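From: Þórey Kvaran
To: Semilstead house list
Subject: Re: Toilet brush, small bathroom

Akinyi Lema wrote:
> Which brush do we keep in the small bathroom?
> And does the lid stay up by itself?

Hello Akinyi,

The one with the thin white handle and the round dark grey head. The lid stands up against the tank.
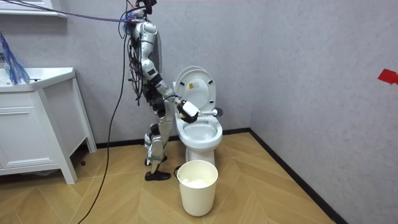
2. Cleaning order

Please begin under the rim, then the bowl, and the seat last - with a cloth, never with the brush. I will buy a new brush in December.

Regards,
Þórey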